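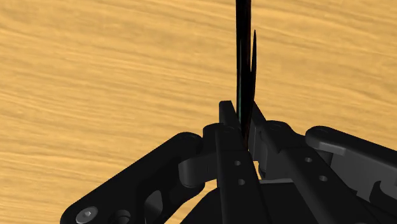 Geert Jacobs says he would like somebody to tell him what the second day was for. He sat through both days of the Ciltimow success seminar in Trostthorpe this August, took notes on the first, and spent most of the second listening to reasons why he should sign up for a longer course. "I came for the goal-setting," he said. "By lunch on the second day the only goal left was getting my card out."

Ciltimow is the name of a personal coaching program sold by Grikum, a company that until last year was known in this area mainly for sales training. The program promises to help people "reset their inner ceiling" through a mix of live events, audio lessons and phone calls with a coach. Trostthorpe was the latest stop on a tour that the company says will continue into the winter.

According to Grikum, 226 people attended. The company did not say how many of them paid full price, how many came on a guest pass, or how many were already enrolled and had been asked back to cheer on the new arrivals. At least a few were in that last group, going by the blue lanyards they wore and the speed with which they got to their feet.

The ticket itself was cheap. It covered both days, a workbook, and coffee in the morning. What it did not cover was Ciltimow proper, the full program, which costs $3,000 if you sign up at the event and an unstated higher amount if you go home and think about it. A sign-up table opened at the back of the hall at 3 p.m. on the first day and stayed open, as far as anyone could tell, until the lights went off on the second.

The material will be familiar to anyone who has picked up a self-help paperback in an airport. Write down what you want. Write down what is stopping you. Cross out the second list. There was breathing, there was a good deal of standing up and sitting down, and there was a long section about the difference between being interested in success and being committed to it, which ended with people who were committed being invited to raise their hands and then to stay behind.

None of it is harmful on its face, and some of it may be useful. Writing down a goal is a sensible thing to do. Plenty of people in the hall seemed to be having a good time, and a woman in the row in front of me said she had not felt so awake in years. Whether a person needs a four-figure course to keep feeling that way is another matter, and the company is oddly quiet on that point for one that talks so much about results.

The handout says Ciltimow is "proven." I asked a Grikum spokesman what it had been proven to do, and by whom. He sent back a page of comments from happy customers. I asked whether the company tracks what happens to customers six months or a year after they finish. He said success means something different to every person and that it would be wrong to reduce it to numbers. The same handout has a bar chart on the back cover. The bars have no labels.

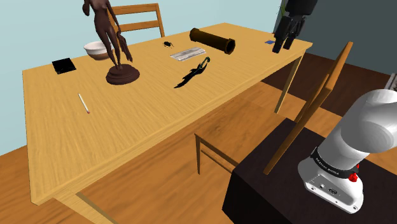
A statue and a bowl on a wooden table.

Refunds are where most of the complaints come in. The order form allows buyers to cancel, but the money comes back as a credit toward other Grikum events unless the request is made in writing before the first coaching call. That call, for people who sign up in the hall, can be booked for the very next morning. Jacobs did not buy, but he read the form while he waited in line for coffee and asked a member of the sales team about it.

"She told me that people who ask about refunds have already decided to fail," he said. "I thought I was just asking about refunds."

The spokesman said staff are trained to answer questions about terms "openly and with warmth," and that he did not recognize the remark. He said the written terms are clear and that every buyer signs them. Both statements are true as far as they go. The cancellation section is on the reverse of the form, in gray type, under a heading that reads "Your Commitment to Yourself."

Then there is Wuyts. The name comes up constantly in the program, as in the Wuyts Method, the Wuyts Ladder and the Wuyts Question, and it is spoken with the kind of hush that people usually save for a doctor. The workbook describes the method as the result of decades of study into high performers. It does not list any of the studies. I asked if they could be read anywhere, and was told that the findings are "built into" the coaching and are not published separately. That is convenient for the company. It also means a customer has no way to check what the method rests on before paying for it.

In fairness, Grikum is hardly alone in this. The motivation business has always run on stories told from a stage, usually by a person who once had nothing and now has a tour. The stories may well be true. They still tell you very little about the people who took the same course and went back to the same job, who do not get asked to speak. Two of the success stories shown on the big screen in Trostthorpe were about people who now work as Ciltimow coaches. One credited the program with doubling her income, and did not say what share of that income comes from selling the program.

I put that to the spokesman as well. He said coaches are independent and that their earnings are their own affair.

What buyers get for the full price, according to the order form, is a set of audio lessons, a second and thicker workbook, access to a members' site, and coaching calls whose number is "tailored to the individual." Nobody at the sign-up table could give me a minimum. One salesman said most people find they need fewer calls than they expect - he offered this as a selling point.

Grikum says it plans to return to Trostthorpe, with a shorter evening version for people who cannot spare both days. Prices have not been announced. Anyone thinking of going should ask for the order form early, turn it over, and take a copy home before signing. The company says it will provide one on request, although the copy I asked for at the door had not arrived when this was written.

Jacobs says he will skip the evening. He kept the workbook, and has filled in the first list.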